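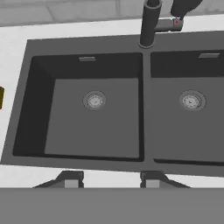 # Saturday, December 23, 2023

Last shift before the break, and I'm writing this at the kitchen table with my shoes still on because if I lie down I'll be asleep by eight. The dishroom at Omholm was quiet for a change. Most of the offices upstairs had emptied out on Thursday, so lunch was mostly security, the mailroom and a few stubborn people from accounts, and King-fai and I had the whole back of the kitchen to ourselves.

So of course we spent half of it on the new faucet job again. The people from Gonero want the arm to do the full sink routine by the time we reopen in January – turn the lever, run the water, rinse the pans, turn the lever back. They do all the practice on a computer first, in a made-up kitchen, and they sent us a batch of it so we could tell them what they'd gotten wrong. I've had that dark double sink on my tablet all week. It's so clean! Two big basins without one noodle in them, and the gripper up in the corner with a finger on the tip of the handle like it's ringing somebody's doorbell. It even has the tiny red dot on the lever. King-fai zoomed in on the strainers for ages and then said, "Where's the rice?" and I laughed so hard I had to put my tray down.

But it's a good question, and I wrote it on the form. Where's the rice, where's the fork that went down sideways, where's the rag somebody left over the divider? Our handle is stiff, too. You have to bump it with the side of your hand and then ease it back a little or you get sprayed. I've done it so many times that I couldn't have told you how until the Gonero woman asked me on the phone, and then I stood there in front of the sink with the phone under my chin, turning it on and off and trying to put it into words. She was typing the whole time. I liked that, I'll admit. Fourteen years I've been in dishrooms (14! I had to work it out on my fingers) and it's the first time anyone's taken notes.

Then I got home and felt funny about it. I'd just spent twenty minutes teaching the thing my trick.

King-fai doesn't worry, or says he doesn't. He came over from Trinness when they put in the automatic tray line, and there were 5 of them in that dishroom before and two after. He says the two that stayed have better backs than he does. The others went to different places, one to the bakery, one quit to have her baby, and him to us. He tells it like a weather report. I asked him if he was angry at the time and he thought about it and said he was angry about the schedule, mainly, because they moved everybody to split shifts the same month and pretended it was a separate thing.

That's what I want to ask about in January. What happens to the hours? The manager keeps saying we'll be "freed up," and I'd like to see that on a piece of paper with a number next to it. We put through 3,000 pieces on a regular weekday, counting cups, and the arm is supposed to take 800 of them to begin with, just the pans and the deep trays. Fine! Take the pans, please, I hate the pans. My wrists hate the pans. If somebody had offered me this the winter I wore the brace I'd have kissed it. But 800 pans is also most of the late shift, and the late shift is what pays for my car.

And there's the talking. You wash next to someone for years and you end up knowing everything, who their sister married, what they think about the new priest. If the arm goes where the plan has it, it's between the two sinks, and King-fai and I would be on either side of it yelling across. I said that in the meeting and the man from upstairs smiled like I'd made a joke. I did write that on the form as well, in the box at the bottom, in capital letters.

Anyway. We cleaned down early, did the drains and the overflow slots with the little brush, and King-fai gave me a bag of oranges and a Chiu calendar, the noodle company one his cousin gets every year. It has a different soup for each month. I gave him the gloves with the long cuffs, the good kind, not the ones from the supply closet, and he put them on right away and wore them to the bus stop – with his nice coat!

I have to wrap the kids' things tonight and I still haven't found the tape. There's ham to pick up in the morning before the line gets bad. And I need to write down the thing about the handle for the next call, that it sticks worse first thing in the morning and you have to hit it twice. I forgot to tell her that part. Or maybe I'll let them find it out on their own, I haven't decided.

Oranges are in the blue bowl. Already ate two.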